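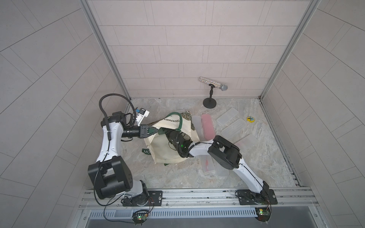 How to Read a Dystopian Novel Without Taking Its Word for Everything

Most guides to reading dystopian fiction treat the genre as a kind of weather report. You read the book, you spot the parts that have come true, and you feel grim and clever. I have taught an evening reading group at the Ircombe library long enough to doubt that this is reading at all. It's closer to bingo.

What follows is the method I use now. It works on any novel about a bad government, and I'll use one book for the examples, Guilan Cao's Wenus, since that is what the group is working through. If you haven't read it: Wenus is a river city run by an office called Carrasco, which decides who may own paper. The narrator, Zenon, repairs typewriters. You don't need to know more than that, and I won't give away the ending.

Before you start

You need the novel, a pencil, and a sheet of paper folded in half. Skip the introduction, at least the first time. Introductions to dystopian novels are usually written by people who want you to know how timely the book is, and they will plant that idea before you've had a chance to check it. Skip the blurbs too. I have never seen a cover that called one of these books "a bit out of date."

Step 1. Read the first 15 pages for rules only

On the left half of the sheet, write down every rule the society seems to have. Keep it plain. For Wenus my list began: no private paper, lamps out after the second bell, river traffic by permit, names written on doors in chalk.

Don't interpret yet. People in my group always want to write "no freedom of thought" as a rule, and I always ask them for the page. There isn't one. It's a conclusion, and maybe a fair one, but they brought it in with them.

Step 2. Mark how you know each rule

Next to each rule, put a letter. S if you saw it happen in the story. T if a character told you. N if the narrator simply stated it.

This is dull work and it changes the book. In Wenus, the chalk rule is an S. A woman's name gets rubbed off her door in the second chapter and the neighbors stop speaking to her by lunch. The paper rule, which the whole plot hangs on, is an N for a surprisingly long time. Zenon says paper is forbidden. Meanwhile he has receipts, labels, and a drawer of carbon copies. Either he's wrong about the law, or the law isn't enforced on tradesmen, or Cao slipped up. I go back and forth on it.

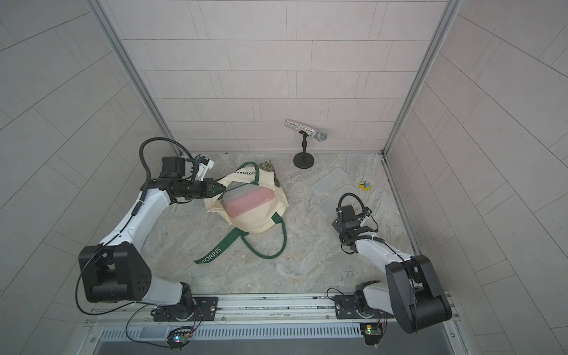

A book with a lot of Ns isn't a bad book. But you should notice how much you have agreed to believe on one person's say-so, particularly when that person is frightened, or in love, or writing years later.

Step 3. Ask who is comfortable

Every invented tyranny has people who are doing fine. Find them and write their names on the right half of the sheet. If you can't find any, be suspicious of the author. A state in which everyone is miserable, the police included, has no reason to last until the end of the chapter.

Cao is good at this. The clerk on the ferry landing likes his job and is kind to children. Zenon's sister gets a better apartment halfway through and is pleased with it. The weaker parts of the novel are the ones set inside Carrasco, where the officials talk like posters. I don't believe in any of them.

Step 4. Test one rule to destruction

Pick a single rule and think it through as if you had to run it. Who checks? Who pays the checkers? What happens when it rains?

Take the lamps. If the whole city goes dark at the second bell, somebody has to walk the streets to see that it has, and that person needs a lamp. Cao has thought of this, and the lamp-walkers turn out to be some of the best characters in the book. The river permits are another matter. Almost eight boats get through the barrier in a single night, by my reading of chapter 5, and the guards don't seem to hear them.

You may be told this is nitpicking. I don't agree. Satire can get away with a society that wouldn't function, but a novel asking me to be afraid of something has to convince me it could get up in the morning and go to work.

Step 5. Only now, look for the real world

Go ahead and make your comparisons, with two limits. Write down no more than four. And for each one, write a sentence about where it breaks down.

When I asked for this in our January 2023 session, Amado Manalo handed in a comparison between the chalk names and online shaming that was half a page long, with one grudging line at the bottom: "But chalk washes off." I thought the line was worth more than the half page. He disagreed, and still does.

The trouble with unlimited comparisons is that they flatter the reader. Any oppressive office resembles any other office if you stand far enough back, including the one that renews your license plates.

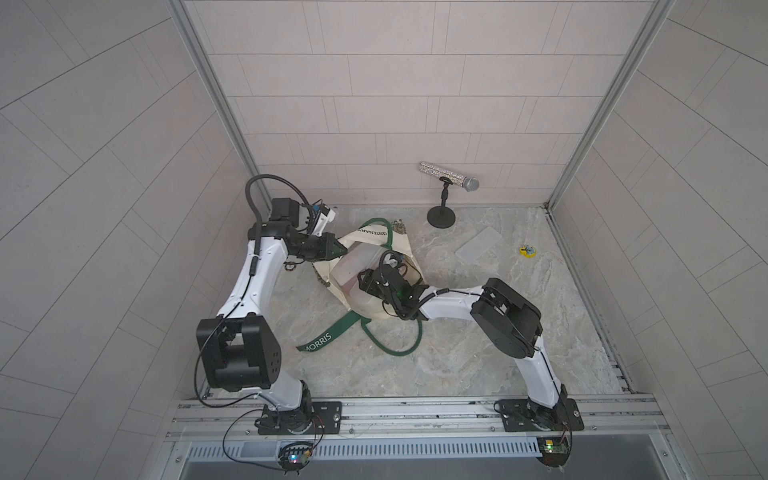 Common problems

"I finished the book before I finished the sheet." Fine. Fill in the sheet from memory and then check it. The rules you made up will be more interesting than the ones you got right.

"My list has no S entries." You may be reading a lecture with characters in it. Give it another few chapters, then feel free to stop.

"The method ruined the ending for me." It does that sometimes. A frightening last page can look thin once you know how the permits work. In that case read the last chapter again a week later without the sheet, and see which reading you trust.

We start a different novel in February. Bring your own pencil.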